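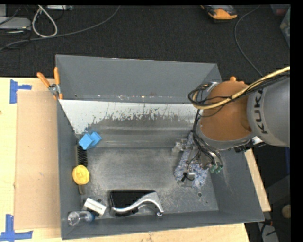
Figure 1. Wear on a gray metal bin: scratched floor, chipped edge on the whitish part of the sloped panel.

Where Things Wear Out: A Survey of Surfaces in Stumstead
Áine Gilmartin and Zainab Nwosu
Final project report, Materials in Everyday Life

1. Why we did this

The assignment asked for "a question you can answer by looking." Our first idea was corrosion on the Skamgate footbridge, until we learned that the bridge had been repainted over the summer and was in insultingly good condition. We switched to wear, which Stumstead has plenty of.

Our question was whether people wear things out where the designer expected them to. A push plate on a door is a prediction. So is a handrail, a stair tread, or the little rubber mat in front of a counter. We wanted to know how often the prediction was right.

2. Method

We picked 26 objects in public places between the library and the Skamgate end of Main Street. All of them had to be touched, stepped on or leaned against by strangers, and all of them had to have a part that was clearly meant for it. We sketched each one, marked the intended contact area, and then marked the area that looked most worn. If the two marks overlapped by more than half, we called it a match.

Each of us did this separately before comparing notes. We disagreed on 2 objects, both benches, and settled them by going back at eight in the morning, when the low light shows up scratches much better. We recommend this to anyone repeating the work, along with gloves.

3. Results

Of the 26 objects, 8 failed to match. The rest had worn just where they were supposed to, which was a blow to our original title ("Design Is a Lie").

The mismatches were more interesting. The door at Xiao, the noodle place, has a handsome brass push plate at chest height that is nearly as bright as new. The paint a foot below it has been rubbed down to the primer, and there is a scuffed patch near the floor. Customers leave carrying two bags of food and open the door with a hip or a shoe. The plate is for people who have not ordered yet.

The stairs at the Gaster building have metal treads with a raised grip pattern across the full width. The pattern is gone along the inside rail and crisp everywhere else. Everyone cuts the corner, including both authors, including while measuring it.

Two of the library's benches were worn most on the armrests. We sat on them for an hour and can report that this is because the armrests are the comfortable part.

4. Problems

We cannot tell old wear from fast wear. A dull patch could be ten years of elbows or one bad weekend with a hand truck. Our "most worn" mark was also a judgment by eye, and Zainab is stricter about scratches than Áine – see the sketches in the appendix, where her marks are consistently larger. A gloss meter would have helped. The department has one, and it is out for repair.

5. Next steps

We would like to go back in December, when people are wearing boots and mittens, and repeat the door survey only.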